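# Grasping blocks with a network that taught itself (sort of)

Project report, Teodoro Palacios
August 17, 2020

So my project this summer was to take a grasp planner that does fine in simulation and find out how much of that survives on a real arm. I called the planner Merner because every folder needs a name and all the sensible ones were taken. My project partner Facundo Yáñez wrote the simulation side (his part is called Mudelitz, don't ask me why) and I did the real-robot side, so if the plots in the appendix look nicer than my writing, those are his.

## What I wanted to know

The planner gets one image from a fixed camera over the bin and gives back a position and an angle for the gripper. It has never been shown a grasp by a person. It learns from trying, getting a yes or a no, and trying again. In simulation you can do that all night for free. On the arm every try costs real time and now and then a bent finger, so my question was pretty plain: if you start from the simulated training, how many real grasps do you need before it stops being embarrassing?

I picked plain rectangular blocks. I wanted something boring so that when a grasp failed I couldn't blame the shape. Blocks lying on top of each other are harder than they sound, though! The camera looks down, and from up there a block resting across another one looks a lot like a block lying flat next to it. The planner has to learn from the shading that one end is higher, and at first it really doesn't.

## How I collected the data

I ran the arm for 14 sessions and ended up with 2,215 grasp attempts. I threw out everything where the camera froze or where I stopped the arm by hand, and then cut the set down to an even 2,000 so Facundo could split it without complaining. An attempt counted as a success if the gripper closed, lifted, and the fingers didn't close all the way. That last check is the whole label. It's crude (a block hanging on by one corner gets the same yes as a perfect grasp) but it let me run without sitting there pressing a key after each lift.

After each lift the arm drops whatever it has back into the bin from a random spot, which mixes things up a little. Not enough, as I found out. Blocks like to slide to the walls and stay there, and my data from the first few sessions is full of the same wall grasps over and over. From session five on I had the arm make a slow sweep along the walls every 100 attempts to push things back toward the middle, and the variety got a lot better. If you're going to repeat this, put the sweep in from day one.

## What came out

The planner straight from simulation was worse than I expected. It went for the right block most of the time, but the angle was off, and it would come down with one finger on top of the block. We traced part of that to the lighting. Mudelitz renders everything with soft even light, and the real bin floor is scratched metal that throws bright patches around, and the network seemed to treat a bright patch as an edge worth grabbing. Facundo added random bright blotches to the simulated floor and that alone fixed a good chunk of it, before any real data went in.

With the real data added, single blocks in the open stopped being a problem. Crossed blocks improved too, as long as the planner chose the top one. When it chose the bottom one the lift usually dragged both, and then either it worked by luck or both came loose. I was pretty mad about that for a week, because our label calls the lucky ones a success, so the network is being told to keep doing it.

We also tried Iter, which is just our name for retraining after each session in place of once at the end. It got to the same place in fewer sessions, but it wobbled. One bad session near the walls and the next version would be obsessed with walls.

## Things I'd change

A better label comes first. Weighing the gripper load before and after the lift would catch the two-block cases, and the arm can already report it. I just didn't know that until very late (read the manual, future me).

Second, I'd write down the starting layout for every session. I tried to sort failures by how cluttered the bin was and mostly couldn't, as my notes say things like "messy" and "pretty messy."

Third, a smaller one: Magaña, the script that lines up the camera with the arm, needs to run at the start of each session. I skipped it twice, and those are the two sessions where every grasp lands a little to one side.

The arm is booked for someone else's project until December, so the load-based label has to wait. Until then I'm going back through the saved attempts and marking the two-block lifts by hand, starting with the layouts where one block lies across another near a wall.

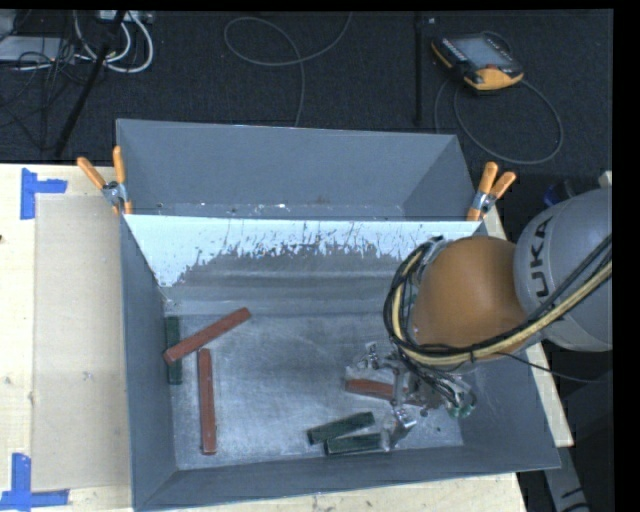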